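Flustolik table-setting project
Progress report to the Prata fund, second period
Prepared by Matilde Esteves

We're pleased with this period. The main question in our proposal was whether a two-arm policy learns better when each demonstration is cut into short named steps, and we now have a clear first answer: yes, and by more than we had hoped. On the serving tray task, the policy trained on whole, uncut demonstrations finished 84 of its first hundred placements. The one trained on cut demonstrations finished 92, from the same recordings and with no extra training time.

Most of the gain comes at the moment of contact. White dishes are hard for the wrist cameras. Up close, a glazed surface fills most of the view and there is very little to hold on to except a rim, a patch of glare or a small dark mark.
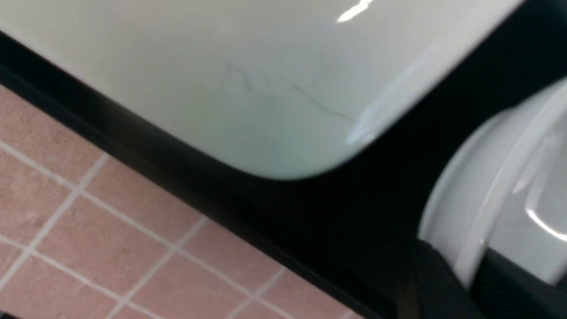

Eduardo Carrilho rewrote the labeling tool (we call it Flikari) so that the approach and the grasp are separate steps, each with its own weight for the wrist view and the head view. The policy now leans on the head camera until the gripper is close, then hands over. It sounds like a small change, but it took 14 training runs to get the handover point right, and Eduardo deserves a lot of credit for his patience!

We kept the layout from the first period: dishes in the white bin on the left, soup spoons in the middle, the teal container on the right and the black serving tray in front.
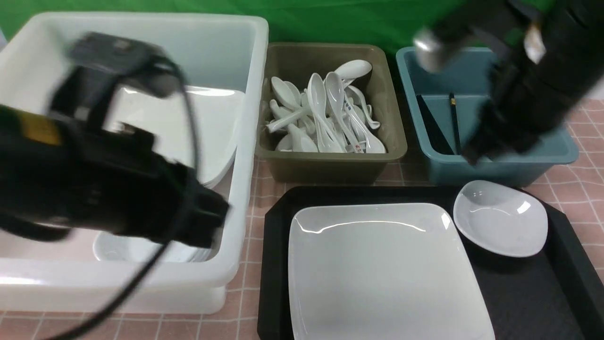
Both arms at work during the serving tray task, head view.

The spoons are still our weakest point. They lie in a heap, they overlap, and the policy sometimes settles on one that is pinned under others. We tried ranking the spoons by how much of the handle shows, and early results are promising – though we only have 19 trials so far and wouldn't want to claim much from them.
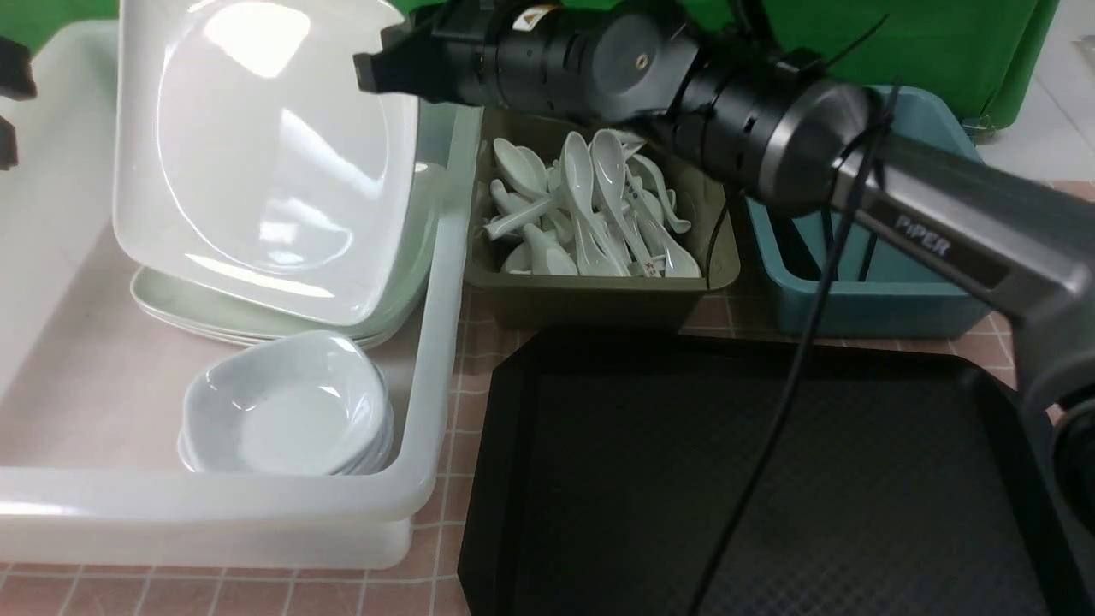 Next period we'd like to do three things. First, finish the spoon trials with a proper comparison against the old method. Second, change the tablecloth and the backdrop to see how much the policy depends on them. Third, send the cut recordings to our partners at Drandorero, who have offered to train on them independently. We expect to have the spoon results by December.

Spending is on plan and we are not asking for any changes to the budget.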